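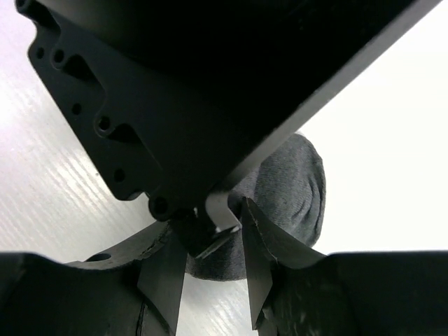

밝은 상판 위에 놓인 짙은 회색 원단

오로데크(Orodeck) 중목 양말, 짙은 회색
판매: 왓킨스(Watkins) 생활잡화
가격: 2켤레 묶음 38즈워티, 낱개 판매 없음
상품 번호: 825

상품 설명을 쓰기 전에 제조사가 보낸 소개문부터 읽었습니다. "하루 종일 구름 위를 걷는 느낌"이라고 되어 있더군요. 구름 위를 걸어 본 사람이 썼는지는 모르겠습니다. 저희는 그 문구를 빼고 팔기로 했습니다.

면 혼방 양말입니다. 발목 위로 올라오는 길이이고 발바닥 쪽 조직이 조금 더 촘촘합니다. 제조사는 이것을 "4중 쿠션 시스템"이라고 부르는데, 안팎을 뒤집어 봐도 네 겹은 보이지 않습니다. 문의했더니 발가락, 앞볼, 아치, 뒤꿈치의 네 구역을 뜻한다는 답이 왔습니다. 그런 식이면 웬만한 양말은 다 4중입니다. 다만 뒤꿈치는 확실히 두툼하고, 구두보다는 운동화나 작업화에 맞습니다.

항균 가공에 대해서
포장에는 항균이라고 크게 적혀 있습니다. 시험 성적서를 요청했고 1월에 한 장을 받았는데, 세탁 전 원단으로만 한 시험이었습니다. 빨고 난 뒤의 수치는 아직 못 받았습니다. 그래서 이 페이지의 사양표에는 항균 항목이 없습니다. 냄새가 덜 난다는 구매평도 있고 똑같다는 구매평도 있으니, 그걸 보고 사지는 마시기 바랍니다.

사양
소재: 면, 폴리아미드, 엘라스탄 (혼용률은 포장 뒷면 표기 참조)
색상: 짙은 회색 한 가지
길이: 중목
발끝 봉제: 납작 봉제
세탁: 미지근한 물, 뒤집어서, 표백제와 건조기 사용 금지
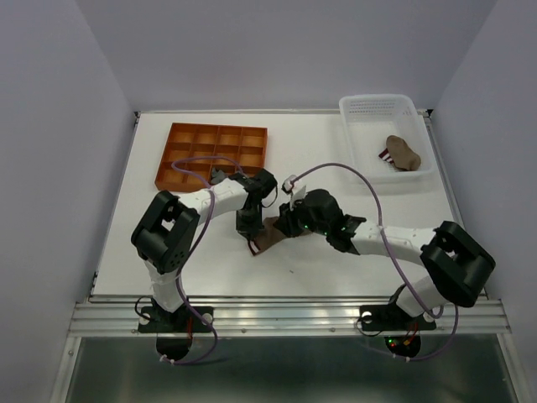

보관 이야기도 조금 하겠습니다. 요즘은 양말을 칸칸이 나눠 넣는 정리함이 유행이고, 제조사도 "정리하기 쉬운 양말"이라는 말을 소개문에 넣었습니다. 양말이 정리하기 쉬우면 얼마나 쉽겠습니까. 그래도 접는 방법은 따질 만합니다. 발목 밴드를 뒤집어 공처럼 마는 방법은 짝을 잃지 않는 대신 한쪽 고무가 계속 늘어난 채로 있습니다. 이 제품은 밴드가 부드러운 편이라 저희는 두 짝을 포개 반으로 접어 세워 두는 쪽을 권합니다. 둘둘 말아야 마음이 편한 분이라면 밴드는 빼고 발끝부터 느슨하게 마세요.

플릴빌(Flillville) 매장의 할리나 그워바츠카 씨가 아니라 할리나 그워바츠키(Halina Głowacki) 씨입니다. 지난번 페이지에 이름을 잘못 적어 항의를 받았습니다. 그분이 가을부터 이 양말을 신고 창고 일을 했는데, 뒤꿈치는 멀쩡하고 엄지발가락 쪽에 보풀이 생겼다고 합니다. 한 사람 의견이니 그만큼만 참고하세요.

비교해 볼 제품
완들리(Wandley) 기본 양말이 더 쌉니다. 뒤꿈치가 얇고 밴드가 단단해서 종아리에 자국이 남지만, 구두 안에 신을 거라면 그쪽이 낫습니다. 두꺼운 겨울 양말을 찾는 분께는 둘 다 맞지 않습니다.

구매평
라파일 흐리시코풀로스(Rafail Chrysikopoulos), 별 4개
"구름은 모르겠고 양말입니다. 처음 빨았을 때 검은 보풀이 흰 수건에 붙었습니다. 두 번째부터는 괜찮았습니다. 설명에 미리 써 두면 좋겠네요."
판매자 답변: 썼습니다. 첫 세탁은 단독으로 해 주세요.

교환과 반품
포장 띠를 뜯지 않은 상태에서만 됩니다. 사이즈가 애매하면 작은 쪽을 고르세요. 제조사 치수표는 조금 크게 잡혀 있습니다. 가격은 9월 29일까지 유지되고 그 뒤에는 입고 단가에 따라 바뀝니다.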